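Meltcombe Kitchen Notes

Small kitchens, stacked dishes and the corner by the stove

Posted Thursday, February 22, 2018

I love a small kitchen. I really do! Mine has one decent run of counter between the sink and the stove, and everything I cook has to pass through it, along with everything I wash, so over the years I have become a bit obsessed with how dishes get stacked, sorted and put away. These are the tips I keep coming back to, in no special order.

Stack by shape before you stack by size

Most of us grab whatever is clean and pile it up, plates on the bottom, bowls on top, and carry the whole tower to the cupboard. It works fine for the trip. Where it goes wrong is when the tower goes onto the shelf just as it is, and then every time you want a plate you have to lift all the bowls first (with one hand, while something is boiling over). So split it on the counter. Bowls to one side, plates on their own, and only then into the cupboard.

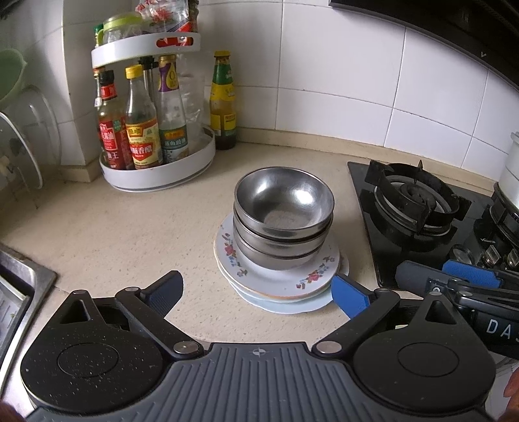

Steel bowls on top, flowered plate and pale blue plate underneath, all waiting to be sorted.

Steel bowls are wonderful for this because they nest so well and weigh next to nothing. If yours stick together, don't pry at them with a knife! Set the stack down, hold the outer one still and twist the inner one a quarter turn. If that fails, run warm water over the outside of the bottom bowl for a moment and try again.

Bowls behind, plates in front

When I take a stack apart I put the bowls toward the wall and leave the plates near the edge of the counter. Plates are heavy and you want them close to your body when you lift them. Bowls are light, so reaching back for those is no trouble at all. It sounds fussy, but try it for a week.

Two hands for anything with a painted rim, by the way. I chipped a rose plate of my grandmother's on a faucet back in October and I am still annoyed about it. Patterned plates also do better with something soft between them. You can buy felt rounds, and Kermani, the little housewares shop near me, sells them in packs of 6, but paper towels or old cotton napkins cut into squares are just as good and you can throw them in the wash (the cotton ones, I mean!).

The corner is for the bottles

Every kitchen has that deep corner where things go to be forgotten. Put a turntable in it. A two-tier one is even better – tall bottles below, small jars and packets on top – and suddenly you can get at the vinegar without knocking over the soy sauce. I have talked four friends into buying one and they all use it daily.

A few things I've learned with mine:

Wipe the necks of the bottles before they go back. Oyster sauce is the worst offender, and one sticky ring on the tray will glue everything else down.

Read the labels. Plenty of sauces belong in the fridge once they're open, and the door shelf is perfect for those.

Clip opened packets shut and stand them up. Lying flat, they slide off when the thing spins.

Keep it clear of the burners. Heat is no friend to oil or spices, and neither is grease spatter. The far corner beats the spot beside the stove every time.

Wipe the stone while it's bare

Speckled counters are so forgiving that you can't see the crumbs, and I say that with love. The best moment to clean is when you've already moved the dishes, so do one half, slide the plates across, and do the other half. Warm water with a drop of dish soap is all I use. I go easy with vinegar near stone, since some kinds don't like acid, and I dry it off with an old towel so there are no streaks.
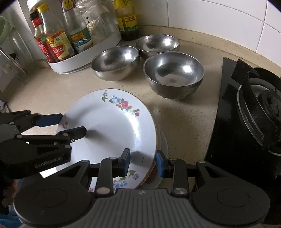 Skundow wrote in to say that plates should never be stacked flat at all, and that an upright rack inside the cupboard saved a whole set from scratches: "I had 40 plates from my mother's restaurant and the bottom ones were gray with marks. Stood them on edge and haven't had a new scratch. You lose a little height but you can pull out any plate you like."

I'm so glad to get this one, and I've been measuring my cupboard ever since! An upright rack needs a deep enough shelf, so check with your biggest dinner plate before you buy anything. For everyday plates I'll probably keep stacking flat, with the cotton squares in between, and give the good ones the rack.

Next time: pot lids, and where on earth to put them.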